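Okay, so the white ring. You know the one. Somebody puts a hot mug down, you pick it up five minutes later and there's a ghostly circle staring at you. I've had plenty of these over the years (we're a big tea household) and I've tried most of the cures, so let me save you some trouble!

**First, leave it alone overnight.** A fresh mark sometimes fades by morning, and you'll be glad you didn't scrub.

**Then try the iron.** Empty the water out, set it on low, lay a clean cotton dish towel over the ring and press for 8 seconds. Lift, look, repeat. Don't wander off to answer the phone - I did that in February and ended up with a second mark in the shape of an iron.

**Mayonnaise works too**, though it's slow and the kitchen smells like a deli. Dab it on, leave it a couple of hours, wipe off with a soft cloth.

**Black or dark gray marks are another story.** Those have gone down into the wood, and you're looking at sanding. I start with 120 grit and finish with 200 or so, always along the grain, then wipe off every speck of dust before any oil goes on. Thin coats! My neighbor Giorgia poured hers on straight from the can and it stayed sticky for a week.

For everyday cleaning I use a barely damp cloth and a drop of dish soap, then dry it right away. Skip the spray polish, it builds up and goes cloudy.

Oh, and check your work with the light coming in low across the top. Leftover rings love to hide until then.

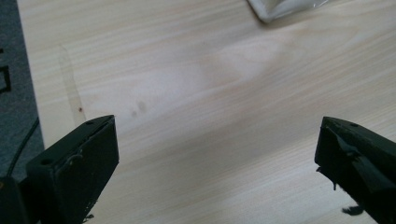
*Pale wood with the light on it, wavy grain and all.*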